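How Do You Look After a Robot's Hands?

Hi again, young tinkerers! Last time I wrote about how trains know which track to take, and a bunch of you wrote in asking for robots. So today I'm going to tell you about my favorite part of my job at the Clistton workshop, and it's the part most people think sounds boring. I'm the one who keeps the robot in good shape. I check it, I wipe it, I tighten it, and when something goes funny I find out why.

Our robot is called Merrick. Merrick has two arms, and at the end of each arm there's a black hand with fingers that bend at the joints, a lot like yours do. Wiggle your own fingers for a second. Feel how each one bends in more than one place? Every bendy spot on a robot's finger is a spot that can get dusty, loose or stiff, so that's where I spend most of my mornings.

I start at 8 with the power off. That's rule number one and I never skip it (even when I'm in a hurry, and I'm often in a hurry). Then I take a soft dry cloth and go over the hands. Crumbs love to sneak in between fingers! Next come the screws. Robot arms have lots of little screws, and all that moving back and forth can shake one loose, the same way the screws on your scooter can work loose after a bumpy summer. I use a special screwdriver that clicks when a screw is tight enough, because squashing a screw in too hard is bad for it too.

After that I look at the cables. A cable is like a garden hose for electricity and messages. If it gets pinched or yanked, the hand might stop listening. So I lift each one, follow it with my finger from end to end, and make sure it has enough slack for the arm to bend without tugging on it.

Then the power goes back on and I stand well clear, and we get to the fun bit, which is the grip check. The robot picks things up and I watch how the fingers close. Drinks bottles are great for this. They're smooth, they're round, and they squish a little if you squeeze too hard.
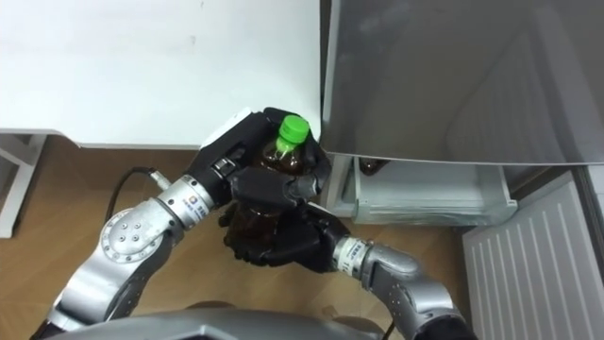

Why would a robot need two hands to hold one bottle?
One hand can often do it, but two hands share the work. With one hand near the top and the other supporting it lower down, the bottle is less likely to tip or slip, and neither hand has to squeeze very hard.

So what am I looking for during a grip check? Mostly I watch the fingers. Do they all curl when they're supposed to, or is one being lazy? I listen, too. A happy joint makes a soft hum. A grumpy one clicks or grinds, and I write that down in my notebook, which is on page 25 this month and has a coffee ring on nearly every page.

One February morning the thumb on Merrick's left hand kept closing late. Every single time! All the other fingers were on the bottle and the thumb came strolling in afterward. I thought it must be a broken motor. I had the new motor out of its box and everything. Then I found a tiny loose plug, pushed it in until it snapped, and the thumb was fine again. I felt pretty silly, but now I always check the plugs before I go shopping for parts.

There's another job called calibration (say it: cal-ih-BRAY-shun). Here's how I think about it. Shut your eyes and touch your nose. You probably got it, right? You just know where your hand is. A robot has to be taught that. If its idea of where its fingertip is drifts away from where the fingertip really is, it might poke a bottle over or grab plain air. So I have it move to spots I've already measured, I see how far off it is, and I type in the fix. Our set of spots is called the Flernel card, and it has 14 of them. Some days they're all perfect. Some days I'm there until lunch.

Touching something gently is a good test after calibration. Picking up a bottle is one thing, but putting a single fingertip against its side takes careful aiming.

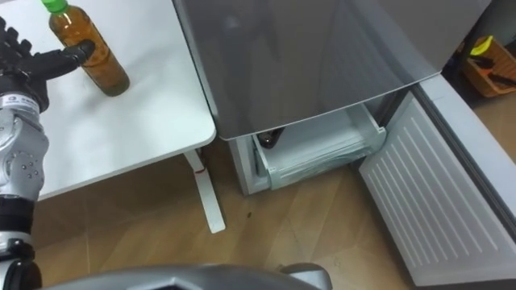

A fingertip touches the side of the bottle on the white table.

When Merrick has done 2000 grips, I do the big service. The hands come off, the covers come off, and I lay all the little screws out on a tray in the order they came out. I learned that trick from building model planes. You can try it the next time a grown-up lets you help take apart an old, unplugged toy: put the pieces in a row on a towel, and then go along the row backward to put it all together again.

Next time I'll tell you about Lernorora, our other robot, who has wheels and is very hard on carpets. Keep sending in your questions!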